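# An afternoon at the Tremero open day

*2025-10-02*

Niilo Lahtinen meets me at the door with two paper badges, and he has already written my name wrong on one of them. He has worked at Tremero for six years and this is his third open day in Fliltinham. "The first time, 47 people came," he says. "This year we printed 600 badges, and you see the box is almost empty."

The company builds handling arms for small warehouses. Lahtinen is responsible for the demonstrations, and he doesn't like to show the machine with metal cubes. "Everyone has seen cubes. A visitor wants to see something from his own home."

I ask if he is nervous when people are watching. He thinks for a while. "A little, yes. My colleague Aatos Keskinen is calm, so he speaks to the guests and I look at the screen. We agreed on this in January, after I talked too fast for one hour."

Most questions, he tells me, are about speed. Parents ask about safety, and children ask if the arm has a name. It does - Bondisik, after a dog in Keskinen's family.

What is difficult for the arm, then? Lahtinen answers at once. "Baskets. A woven basket has no flat side, and the rim is thick and twisted. The finger must find a good place on it, and a corner is often a good place."

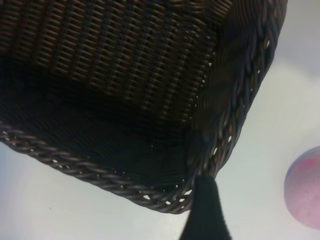
"A ball is another problem, of course, it wants to roll," he continues. "But with a ball I can explain to a guest what we are trying. With a basket they only say, please be careful with it."

The doors stay open until six. Keskinen is calling for the next group, and Lahtinen goes back to his screen.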